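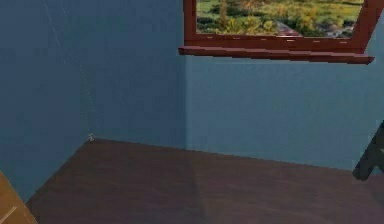
Spent most of December getting my mother's old house ready to sell. Thread on what I learned about moving a parent out of a house, which has very little to do with paint.

The realtor told us to empty every room before listing. My mother had been in that house since 1,989 was her monthly number for everything, mortgage and taxes included. She still quotes it. She paid it off early and kept the last statement in a kitchen drawer.

Start with the paper. We started with furniture and lost two weeks. The papers tell you who to call, what's still being billed, and which account the water comes out of. We found a storage unit she was paying for and had forgotten. $200 a month.

The storage unit had a sewing machine, 2 card tables and my brother's college textbooks. He didn't want the textbooks.

Call the utility companies with your parent sitting next to you. I have power of attorney and the gas company still wanted to hear her say her own name. The phone company wanted the form faxed. The library has a fax machine.

Measure the new place before you promise anything. Her apartment at Dorura is 211 square feet smaller than the first one they showed us. The dining table was never going to fit. I'd already told her it would.

We hired Chidubem Idahosa for the move. He packed the kitchen himself and labeled each box on two sides and the top. I'd been labeling only the tops, so once they were stacked I had to unstack them to read anything.

Medicine, glasses, phone charger, checkbook, one change of clothes. Those went in my car, on the front seat. Her hearing aid batteries went in the truck by mistake and we bought more at the drugstore at 9 p.m.

On moving day she wanted to go back in for one more look. We let her go by herself and waited in the driveway. It took a while. Budget for that if you're paying movers by the hour.

Things I thought she'd fight for and didn't: the china, the piano bench, the good coats. Things she did fight for: a colander, a phone book, a lamp with a bad switch. The lamp has a new switch now. It cost less than lunch.

The address change takes longer than they say. I'm still picking up mail at the old house twice a week. Her pharmacy refills went there even after I called. Call again and ask them to read the address back to you.

She's been in the apartment three weeks. She likes the soup, she doesn't like the elevator, and she's told the man across the hall, Mr. Laryea, that his TV is too loud. He turned it down.

House gets listed next month. Will add to this if anything comes up with the closing.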